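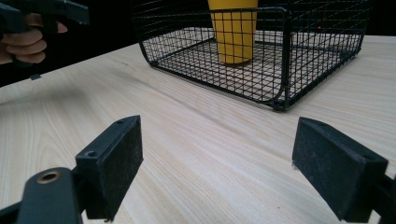 Subject: Re: [relon-users] gripper width jumps when both tools near each other
From: Gilles Leblanc
To: relon-users list

Hi all,

Sorry for the slow answer, was fighting with the build server all morning. Quick reply now, longer one when I have the replay numbers for the second half.

On 6 January, 16:40, the Trarkari support desk wrote:

> We are running the two-hand setup with Relon, tracker and width estimator
> both on default settings. With one tool in use everything is fine. As soon
> as the second tool comes into view of the first one's camera, the
> width signal on the first starts jumping. Sometimes it reads fully closed
> for a few samples while the fingers are clearly open. Pose also drifts a bit
> at the same moments but we are not sure it is the same problem.
>
> Things we tried:
> - lowering the exposure (no change)
> - turning off the second tool's stream completely (no change, so it is
> not a sync thing)
> - older release of the estimator (slightly better??)
>
> Also, objects inside wire baskets get dropped from the scene
> map. A solid bin is fine. Is that known? We can send logs.
>
> Is there a config option for either of these or do we need to wait for
> a fix?

OK so these are two problems, maybe three. Taking them in order.

1. Width jumps

Yes, reproduced. Not sync, you are right about that. The estimator looks for two dark finger pads and measures the gap. The search window in the default config is the whole picture, which was fine when there was only ever one gripper to find. Black second gripper comes in at the top left, now there are three or four dark blobs with straight edges and the matcher picks whichever pair scores best. When it pairs your left pad with a piece of the other tool you get a garbage width, and if the two are near each other on the image it comes out as "closed".

Fix for now, in the estimator config:

finger_search.region = lower_half
finger_search.max_jump_mm = 8
finger_search.hold_samples = 6

First line does most of it. Your own fingers are always in the lower part of the picture, they are bolted to the same body as the camera, so there is no reason to look anywhere else. The other two are a safety net: if the width moves more than 8 mm between samples it is rejected, and the last good value is held for up to 6 samples. After that the value goes to NaN and your controller had better handle NaN. Please check that it does!! Ours did not. The Sugawara controller took NaN as zero and closed the fingers as hard as it could.

Numbers from my side: 618 rejected samples over our replay set with the old config, 11 with the new one. The 11 that are left are all fast closes that really were more than 8 mm in one sample, so those are arguably correct data being thrown out. If you do fast grasps raise max_jump_mm. I haven't tuned it, just picked something.

Why the older release was slightly better for you: it scored pads partly on brightness, and the newer one dropped that term becuase it failed under warm lamps. So by luck it preferred the near pads. Don't go back to it, it has the memory leak.

2. Pose drift

Same moments but a different cause I think. Tracker takes feature points from everything it sees and assumes the world is standing still. A second gripper with a hand on it is not standing still. On a plain wooden table there is not much else to hold on to - grain is weak texture, low contrast, and the dark background gives nothing at all. So a fair share of the points can end up on the other tool, and when it moves, your pose moves with it.

Two options:

a) mask the second tool. You already have its pose, so project its body into the first camera and drop the points inside. There is a script in tools/, project_mask.py, needs the transform between the two trackers. Works well as long as that transform is good. Doesn't cover the hand, so pad the mask generously.

b) put texture on the table. A printed cloth, newspaper, whatever. Ugly but it works right away and no code changes. The people at the Girgate site did this and never went back to a).

I'd start with b) just to confirm the diagnosis and then decide.

Don't forget to mask your own fingers too. The default own-finger mask was drawn for the old brackets. If you have the newer ones with the threaded insert, the brass ring is a nice round bright feature that the tracker loves and it never moves in the picture. So the tracker thinks the camera is stationary. Redraw the mask, it takes five minutes with the mask editor. Include the brackets and not only the pads.

3. Baskets

Known, and no config option, sorry. Typical case is a yellow cup standing in a black wire mesh basket. Segmentation sees the cup fine when looking over the rim. Through the mesh it gets sliced up by the wires into lots of small yellow patches, each one is under min_region_area and is discarded. Then the map step says no object there and deletes the cup it had before.

Lowering min_region_area is the obvious thing and I would not do it, you get a new "object" for every glint on the table. What I have on a branch (basket-merge) is a closing step that joins patches of similar color before the area test. Good on the cup. Less good on anything dark, for the obvious reason that black wire over a black object has nothing to join. Try it if you like but it is not merged and I might rebase it under you.

Cheaper workaround: set map.delete_after to something long so one bad view can't remove an object. You'll get ghosts when things really are taken away. Depends on your task if that hurts.

There is also small indicator lights. We had a tiny red dot showing up against the dark mesh and the color segmenter made it a seed for a region once in a while. Harmless so far. Mentioning it in case someone sees a mystery object at the back of their basket.

What I need from you:

- one log with the new finger_search lines, two-hand, a minute or so is enough
- your own-finger mask file
- which brackets you have, old or new
- what your controller does on NaN (seriously)

Logs to the upload area, not to the list please, last time somebody attached one and the archive choked on it.

Does anyone else run two tools on a bare table? If so I would like to make lower_half the default in the next release. Only case I can think of where it breaks is a camera mounted upside down, and I believe one person on here does that. Speak up before I merge it.

Gilles

P.S. the replay script in the docs has a wrong flag, it's --from-log and not --log. Will fix tonigth.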